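Pralirden garment pickup, fault subset

README. Read this before you train on anything in here.

Bedside pickup episodes, two arms, crumpled clothes on a white duvet. Wrist views plus the head view. Kept seperate from the main Pralirden set on account of the finger fault below.

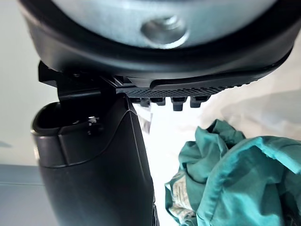
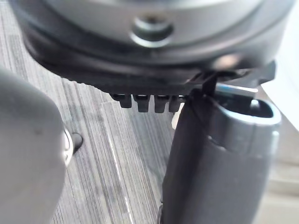
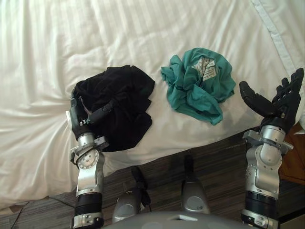
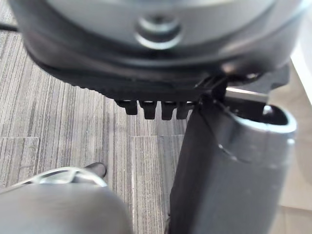 Images: Mutetti field recordings, Pralirden set. Reuse under the same terms as the data.

What went wrong

Right hand sometimes ignores close commands. Command goes out, log says accepted, fingers stay open. Arm then carries on with the lift as if it had the shirt. Left hand fine in every episode we checked.

First noticed on a Monday, in replay. The operator had been retrying by hand and the retries hid it. So the early episodes have a lot of extra open/close in them that looks like bad teleop. It's the fault.

Cause, as far as we got: the Villus hand driver drops a command if a new one arrives inside 30 ms of the last. No error raised. The left hand is on its own bus and never gets crowded. Right shares with the wrist. We could reproduce it on the bench by flooding the bus, but not every time, so there may be a second thing going on. Connector was reseated, no change.

Safety note

Worse version of the same bug: a dropped OPEN. Hand stays shut on the cloth and the arm pulls away. Happened twice. Second time the bedding came along and the base shifted before the e-stop. No one hurt, operator was standing clear. Since then:

- speed cap 300 mm/s on both arms, down from 1000
- e-stop in hand, not on the table
- no reaching in to free cloth while the arms are live. Power down first
- if a hand doesn't answer, stop the episode. Do not retry

What's in the folder

19 episodes. Each has head video, wrist video, joint states, commanded and measured finger position, plus a notes.txt (some are empty, sorry).

fault_flag in the index:
0 = clean
1 = dropped close
2 = dropped open
3 = not sure, look at it yourself

Flags were set by comparing commanded against measured finger position, then watching the video. Wrist views aren't great for judging contact, the housing and fingers take up a lot of the picture. Trust the joint states over the video where they disagree.

Known problems

- clocks: wrist video lags the joint log a little, offset differs per episode, see offsets.csv
- force values on the right hand are junk. Don't use
- two episodes end early at the e-stop. Left in on purpose
- "garment" labels were typed by hand, so expect tshirt, t-shirt and Tshirt

Fix status

Najjar branch has a driver patch that queues commands and raises an error on a drop. Bench only so far, not run on the real bed setup. Don't lift the speed cap untill it has been. Everything recorded after July should carry the driver version in the header. If yours doesn't, assume the old driver.

Issues go in the tracker, tag hand-drop. Attach the raw log please, screenshots are no use for this one.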